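Call for Makers: Clorevau Handmade Gift Swap

We're looking for crafters for our November swap, and the bar is low. If you can fold paper without drawing blood, you qualify. You'll make one gift for a stranger, mail it, and get one back from a different stranger with different taste.

What we ask:
Make the thing yourself. Buying a candle and tying string on it was tried last year. We noticed.
Keep materials under what you'd spend on lunch.
Include a card with your first name and washing instructions, if it's the kind of thing that gets washed.
No glitter. Mererid Morgan opens the returned packages at her kitchen table and would like to go on eating there.

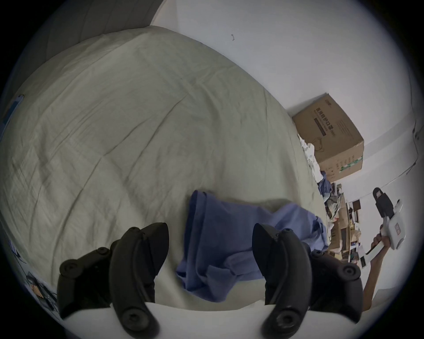 Sewn, knitted, glued and baked are all fine, though baked goods have to survive the mail. Beginners get paired with Teodora Nikolaidis, who answers pattern questions by email after 8 p.m. and is kinder about crooked seams than you'd expect.

There's no pay. There is a tote bag.

We have room for 306 makers. To join, write to Bonifacio Soler at the Clorevau swap desk with your name, mailing address, what you like to make, and anything you're allergic to. Wool counts. Other people's opinions don't.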